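How to Sort the Odds and Ends in a Shared Workshop

We use cookies to remember your preferences and to count visits. By continuing to read you accept this. Manage settings | OK

Every shared workshop has a shelf where good intentions go to lie down. Ours in Clallbridge was four feet long and held offcuts, half a hinge, a jar of screws with nothing in common, and a lamp that had been "nearly fixed" since before I joined. What follows is the method we used to clear it. It takes one long afternoon, or two short ones if your members like to hold things up and reminisce.

You will need:

- Bins or trays, all one size if you can stand to buy them
- Masking tape and a fat marker
- A broom
- A trash can with a lid, so people stop fishing things back out
- Snacks, kept well away from the glue

Step 1. Empty the whole shelf

All of it. If you leave the back row "for now," the back row will be there when you sell the building. Put everything on the floor or a bench and wipe the shelf down before you start sorting. Ours had a layer of sawdust thick enough to plant in, and under it a tape measure that three people claimed on the spot.

Do this early in the day. A bench covered in junk at nine in the morning looks like a project. The same bench at four looks like a reason to go home.

Step 2. Make three piles

Keep, Ask, and Go. Keep is for things somebody has used in the last year. Ask is for things with a possible owner. Go is for the rest, and it should be the biggest pile by far. If it isn't, start over with someone less sentimental in charge.

Offcuts need their own rule. Ours is 15 inches: longer stays, shorter goes in the kindling box. You may pick a different number, but pick it before you start and write it on the wall. We tried deciding case by case, and spent most of an hour on a piece of ash that was, everyone agreed, a very nice color.

Step 3. Sort Keep by what people come looking for

The tempting thing is to sort by what an object is. Fasteners with fasteners, brackets with brackets, very tidy, very pleasing to whoever did it. Then somebody comes in to hang a shelf and has to visit five bins.

Sort by job where you can. Our "hang it on a wall" bin has anchors, screws, picture hooks and the small level. Our "stop it wobbling" bin has felt pads, shims and corner braces, and it gets more traffic than the rest put together. Plain stock, such as blocks and strips, can be sorted by size, with one material to a bin if you have the room.

Try to keep it to one layer per bin. Things in a second layer might as well be on the moon. If you have to dig, you'll dig with one hand while holding something else with the other, and then you'll drop both.
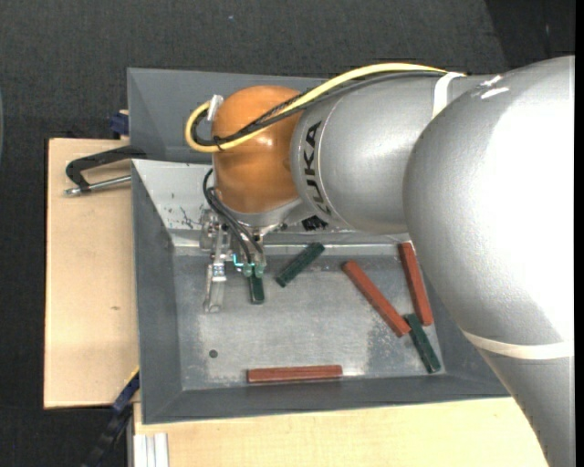
Step 4. Label the front, not the lid

Lids wander. I have seen the Kuusk system, the one with the clip-on lids, go from perfect order to pure fiction in a weekend, because every lid fits every box. Put the tape on the front face of the bin, low down, and write in capitals. Skip abbreviations. "MISC BRKT ASST" meant something to one person once, and he moved away.

Also, no bin may be labeled MISC. If you feel you need one, go back to Step 2 and be crueler.

Step 5. Deal with the Ask pile

Take a picture of each thing, send it to the members' list, and give a deadline. We gave people until the end of June. Out of 46 items, 3 were claimed, and one of those was claimed by two people who are still being polite about it. Everything else joined the Go pile.

Do not accept "I might need that." Accept "I will pick that up this week," and hold them to it.

Step 6. Get rid of Go the same day

Whatever stays in the building overnight has moved back in by morning. Load the car before anyone sits down. The swap shop took our hardware, and the metal went to the scrap yard, which paid us enough for a sandwich. We split the sandwich.

What it cost

We spent $70, nearly all of it on Cemel bins. I'd looked at the Domari ones too, and they're sturdier, but they come in a blue I didn't want to look at every week. Old dishpans would do the job. So would shoeboxes, as long as nobody puts wet brushes in them, and somebody will.

Keeping it that way

Ten minutes at the end of each month, one shelf at a time. Check that the bins still hold what they say they hold. Rewrite any label that has gone gray. Throw out whatever has been left on top of the bins, on the grounds that its owner had a whole shelf to choose from and picked the lid.

The lamp is still not fixed. It has its own label now.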